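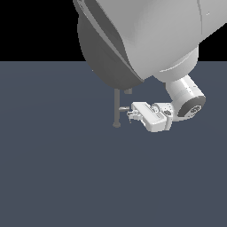 The gripper lined up with the peg on the upright rod, fingers at peg height.

Teaching a simulated arm by remote control: the peg approach

Posted 2022-01-26 by the Dronthorpe robot club

If you have finished the first Ruvix tutorial you can already push the arm about with a hand controller, and I hope you've had fun flinging it around the empty floor (I certainly did!). Now we get to the good bit, which is showing it a job and saving what you did so that it can learn from you.

The job is to bring the gripper in sideways to a small peg. It sounds like nothing at all. Try it, though, and you'll find out how much your own hand does without asking you first.

What you need

Ruvix, installed and running
The Addo hand controller, or any controller with a trigger and a tilt sensor
The Kururari scene pack, unzipped into your scenes folder
A chair with no armrests, if you've got one. Your elbow will thank you.

Step 1. Load the scene

Open Ruvix, choose Scenes, then peg_approach. The background is plain black and the floor is plain blue-grey. Leave it like that for now. You can add tables and clutter later on, and it's great fun, but a bare floor makes the arm much easier to follow while you're learning.

Step 2. Match your hand to the gripper

Hold the controller out in front of you, pointing left, and press the side button. From then on the gripper copies your hand. If it jumps when you press, your wrist was turned too far from the arm's own pose. Let go, turn your hand a little and press again. Set the motion scale to 2 for the long move in, so that the arm travels twice as far as you do.

Step 3. Come in level

Lower the gripper until the fingers are at the height of the peg, and only then move sideways. People love to swoop in on a diagonal (it feels so natural!) and then they have to fix height and distance together at the very end. Do the height first. Keep the fingers clear of the thin rods as well, as there isn't much room to spare in there.

Drop the motion scale back down once you are close. The last bit should feel almost dull.

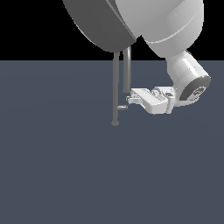 Fingers close to the pin, with the two thin rods hanging under the dark link.

Step 4. Check from another angle

Press V to swing the view round before you close the fingers. Depth is very hard to judge on a flat screen, and a gripper that looks spot on from one side can be well short from another. I check at least once on every run, and more when I'm tired.

Step 5. Record

Go back to the start pose, press R, make the whole move in one go and press R again. Pauses get saved too, so if you stop to scratch your nose the arm will learn to stop there as well. Bin that run and do another. Small wobbles are fine, and I'd keep them, because a learner that has seen you drift off and steer back copes better when it drifts off itself.

Step 6. Do it again, a lot

Start with 5 good runs and play them back to make sure the files are sound. Then carry on. My own set for this job came to 51 runs, spread over several evenings, and the longest of them is 1116 time steps. Vary your starting point a little each time, higher or lower, nearer or further off.

Step 7. Train

Choose Learn, pick your folder of runs and press Start. Go and put the kettle on. When the bar fills up, press Play and take your hands off the controller. Watching the arm set off by itself for the first time is a wonderful feeling, even if it misses!

If it does miss, look at which way. Always stopping short usually means your own runs slow down too early, so record a few more with a steadier finish, add them to the same folder and train again.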